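Oltora Teleoperation: Frequently Asked Questions

Recording demonstrations for the cup-and-rack task in simulation

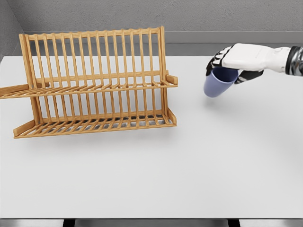

Most questions reach us before the first recording session, so please read this page before booking operator time.

Do I need a real arm to start?
No. The glove and the simulator are enough. Operators at Hernville record their first 90 demonstrations in simulation.

How many demonstrations does one task need?
We train the cup task on 2,000. A reduced set of 154 will run, but expect poor placement on the upper tier.

Should I delete a demonstration if I fumble the grasp?
Keep it if you recover and finish the task. Discard it if the cup leaves the table or the tracking drops out.

How fast should I move?
At a steady pace you can hold for the whole session. Long pauses are trimmed on export – short ones are not, and the policy will copy them.

Can I guide the arm by hand instead?
Only on real hardware. Set the controller to gravity compensation and hold the forearm, never the fingers. Finger motion still comes from the glove.

Why does the simulated hand lag behind mine?
Check the frame rate first. If it is normal, recalibrate the glove with your palm flat and your thumb out.

Which export version should I use?
Version 11. Older files load, but without wrist force data.

Who approves new tasks?
Archana Nautiyal. Send her the task file and one complete recording.

Last updated Jun 6, 2026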